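Kitchen jar people wanted (paid, part time, mornings)

Hi! I'm Lilibeth Catacutan and I run the packing side of Zistcombe, a small shop that sells pickles, dried beans, spice mixes and whatever Afaf Moussa has been cooking up in the back kitchen that week. We reuse our jars. Customers bring them back, we wash them, match them up with lids, fill them and send them out again, and we've finally reached the point where the matching up is eating my whole day. So I'm looking for 3 people to come and help.

The job is mostly lids and jars. I know how that sounds! But last November we took in 539 jars, and a good many came back wearing the wrong lid or no lid at all. You'd be sorting them at a long table, looking into each jar for chips, running a finger over the threads, and checking lids on both sides. We cover the table with white paper before we start because a hairline crack shows up so much better against it, and so does a speck of old turmeric.

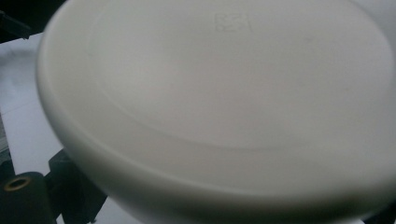

White plastic, raised rim, small molded mark near the edge.

Plastic pieces get turned over and looked at too, especially around the rim and down in any groove, where food likes to hide. Anything stained or warped goes in the gray crate, and I'd much prefer you toss a good one by mistake than send out a bad one. You won't be in trouble for it, I promise. Afaf does the washing herself and is very particular about it, so you don't need to go near the sinks unless you want to (if you do want to, tell her, she'll be thrilled).

Once a jar passes, it stays open until filling, with its lid off to the side.

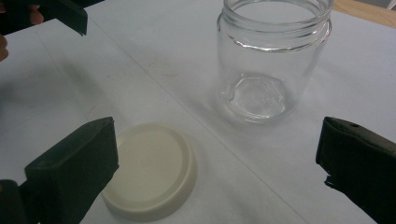
We keep each pair together from then on, and mixing them up is the one thing that makes me grumpy. After a couple of mornings you'll be able to tell two sizes apart by feel.

Hours are 9 to 1, four mornings a week, and we'd like you for 40 shifts to start with. Pay is $162 per shift, lunch included. You'll need steady hands, decent eyesight (glasses are fine, I wear them) and shoes you can stand in. No experience needed. Radio choice rotates, and Washington Queiroz has already claimed the first turn.

To apply, drop a note at the shop counter by 14 March 2022 with your name, a phone number and which mornings suit you. Ask for me or for Rohani Sumampouw, who does the schedule.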